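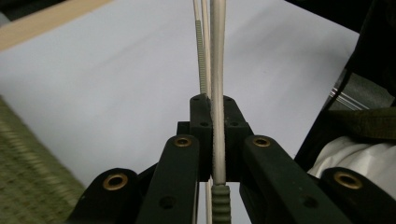
Drying Behaviour of Reused Envelope Paper Pulp in Small-Batch Sheet Making

Project report, second-year Materials and Processes module
Author: Lurdes Sampaio
Submitted: 23 September 2021

1. Background

Hand-made paper is usually produced from cotton linters or from purchased pulp. Both are consistent and both cost money. The teaching workshop at Kustness produces a steady quantity of waste envelopes and office paper, and the aim of this project was to find out whether sheets made from that waste could be dried flat enough for use in a small letterpress without a heated press.

Flatness matters more than surface finish for this purpose. A sheet that curls at the corners will not sit against the lay gauges, and the impression comes out heavier on one side. Earlier students had reported curl as the main fault in recycled sheets but had not measured it, so there was no figure to compare against. The first part of the work was therefore to settle on a method of measurement.

2. Materials

The waste was sorted by hand. Windowed envelopes were rejected, as were any with a visible plastic lining. Gummed flaps were trimmed off. The remaining stock was torn, soaked overnight in tap water and beaten in a kitchen blender. No bleach or optical brightener was added.

Two pulps were prepared. Pulp A was envelope paper only. Pulp B was envelope paper with a share of cotton rag taken from old sheeting. Both were sized in the vat with a diluted methyl cellulose solution. The sheets were formed on a mould and deckle of the Lolel pattern, which had been re-covered with new mesh in May. The old mesh sagged in the middle and gave sheets that were thick at the centre, a fault which would have masked any effect from the drying method.

In total 156 sheets were formed and kept for measurement. Sheets with holes, folded edges or obvious clots were returned to the vat and do not appear in the results.

3. Drying methods

Three methods were compared.

Board drying. The wet sheet was couched on to a smooth board, brushed down at the edges and left until it released. The sheet is held under restraint for most of the drying period.

Stack drying. Sheets were interleaved with blotters and placed under a weighted board. Blotters were changed morning and evening on the first day and once daily after that.

Line drying. The sheet was left on its couching cloth and the cloth was hung from a line with wide clips. This needs the least space and the least attention, and was expected to give the worst result.

The room was not climate controlled. Humidity was read from a dial hygrometer on the wall at the start and end of each session. The readings are recorded in the workshop log and are used here only to discard one batch, which was dried during a very wet spell and had still not released from the boards when the room was needed for teaching.

4. Measurement of curl

Each dry sheet was placed on a flat glass plate with the concave face upward and left to settle. The height of each corner above the glass was read with a steel rule held vertically against the corner. The highest of the four readings was taken as the curl value for that sheet. An average of the four was considered, but a sheet with one badly lifted corner feeds as poorly as a sheet with four, and the average conceals this.

A second reading was taken the following day. Where the two differed, the later one was used. The difference was small for board-dried sheets and larger for line-dried sheets, which continued to move after they felt dry to the touch.

5. Results

Board drying gave the flattest sheets for both pulps. Most could be fed without further treatment. The side against the board was noticeably smoother than the other, and the type printed more sharply on it.

Stack drying came close behind. The remaining curl was mostly in sheets from the top of the stack, where the blotters had been changed less carefully – the log shows that one evening change was missed altogether. Sheets from the middle of the stack were comparable with board-dried sheets.

Line drying gave curl in nearly every sheet, along with cockling across the middle. Damping and pressing afterwards removed most of the curl but not all of the cockle.

Pulp B was slower to drain and slower to dry than Pulp A. It curled less under line drying. Under the other two methods no clear difference between the pulps was found. The sheets of Pulp B were stronger when folded by hand, but folding endurance was not tested properly and no claim is made.

6. Printing trial

A short trial was printed on the workshop's small platen press using a four-line text set in metal. The design was a bookplate for the Stindora reading room, which had agreed to take the finished copies. A total of 282 impressions were pulled, including those on commercial stock used for make-ready. Ink was a standard oil-based black.

Misfeeds occurred almost entirely with line-dried sheets. Set-off was slightly worse on the rough side of the board-dried sheets, possibly from over-inking to fill the surface. Reducing the ink and adding one sheet of packing improved this.

7. Limitations

Sheet weight was controlled only by the amount of pulp added to the vat, and it drifted during long sessions. Thickness should have been measured on each sheet and was not. The effect of grain direction was ignored, on the assumption that hand-formed sheets have very little. Jia, who formed part of the second batch, uses a stronger side-to-side shake than the author – some directional effect in those sheets cannot be ruled out.

8. Recommendations

For letterpress work, board drying should be used where boards are available and stack drying where they are not. Blotter changes should be entered in the log with a time. Line drying is adequate for sheets that will be torn up for collage or used as wrappers.

Further work should repeat the stack drying trial with felts in place of blotters, and should record thickness at the four corners and the centre of each sheet. The remaining unprinted sheets are stored flat in the plan chest, labelled by pulp and method.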